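Colour cubes

Colour cubes are small plain blocks, alike in size and differing only in colour, used in sorting games, early counting and a number of table puzzles. They carry no letters, numbers or pictures, a restraint that toy makers have otherwise found hard to keep up.

Sets and makers

A common boxed set holds 20 cubes. The Nandby set, long sold to nurseries, came in a tin whose lid was known for fitting only on the first day. Seyoum, a later maker based in Lallville, offered a school chest of 1000, along with a printed sheet advising that it be lifted by two adults. Red, blue and orange are usual. Red and orange are often put in the same set, and have caused a steady supply of arguments under yellowish lamps.

The outline game

In the simplest game a rectangle is drawn on the table and the cubes are brought into it from outside. The line may be drawn with a marker, or laid with tape by those who expect to want the table back. Players agree beforehand whether a cube resting on the line is in or out -- a point the Stanunside rules cover in 197 words without quite settling it.

Variants ask for a given shape inside the outline. The best known is the corner, made with 3 cubes: two side by side and one behind. The cubes must touch along whole faces, and a gap wide enough to admit a fingernail is counted as a gap. Stacking is a separate game, noisier and generally shorter.

Care

Cubes are wiped with a damp cloth and dried before going back in the box. Marker lines come off a smooth white table more readily in the first hour than in the following November.

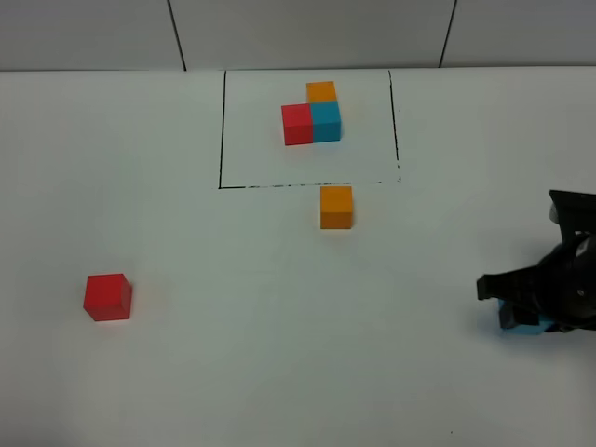
Cubes and a drawn outline on a white tabletop.

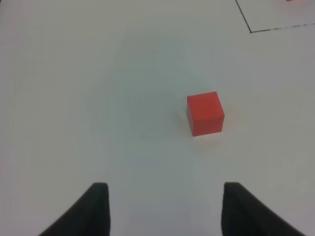
Does the outline have to be closed on all four sides?
Most versions of the game accept three drawn sides, with the edge of the table serving as the fourth.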